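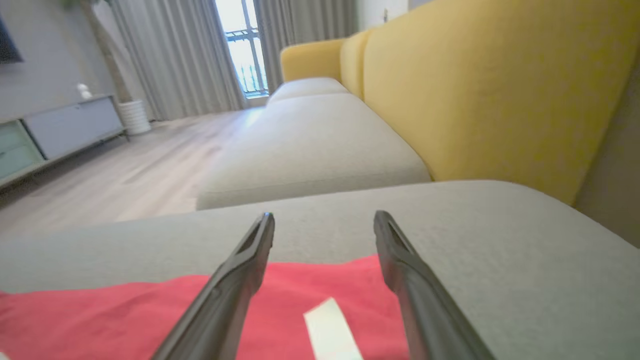 21/10/2019, Enton student robot club, progress note for Irén Magyar

Quick one, more in February.

- Cloth pickup task: started. Team of 9, split in two groups. Aka group on the gripper, Bukow group on the software.
- Gripper fingers mounted, wrist camera running. Soft stuff on a sofa is harder than blocks on a table, kids knew that going in.
- Spent so far: roughly 2,000 of the grant, mostly motors. Reciepts to follow.
- Behind on: folding. Need 3 more sessions at least.

Still waiting on teh spare cable from Sipos. Can you chase?

Sutrisno Tuhumury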